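Crimping vs. soldering the center pin on small coax: does anybody still solder?

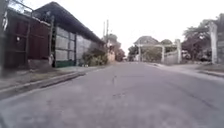 Skorkgate Radio Club, Antenna & Feedline Group

Posted 2018-12-07 by feedpoint_fred

Built 4 jumpers with the De Graaf crimp connectors. Three are fine. The fourth goes dead whenever I look at it with affection. Center pin pulled right out. Would solder have saved me?

ohmsweetohm wrote:
Yes. I've soldered every pin since I owned hair. No pullouts.

tisov_tom wrote:
And how many with the dielectric melted into a little puddle? A crimp with the right die is better than solder and takes ten seconds. What tool did you use, Fred?

feedpoint_fred wrote:
The Tisov one. Well, the Tisov handles. The die came in a bag from a swap meet.

tisov_tom wrote:
I believe we have located the fault.

ohmsweetohm wrote:
Solder doesn't care what bag your die came in.

gridsquare wrote:
You're both wrong, it's strip length. If the braid is bunched up under the ferrule the pin never seats. I cut up one of my own bad ones and the conductor barely reached the pin. Grostska prints a strip chart, part 266 in the old catalog, and it works for De Graaf too.

ohmsweetohm wrote:
It does not work for De Graaf. Different shoulder. I have a drawer of proof.

gridsquare wrote:
Worked for me on almost 333 feet of jumpers.

feedpoint_fred wrote:
OK, cut mine open. Conductor is short AND the crimp is loose. I'm ordering a real die and I'm soldering this one in the meantime, so everybody gets to be annoyed.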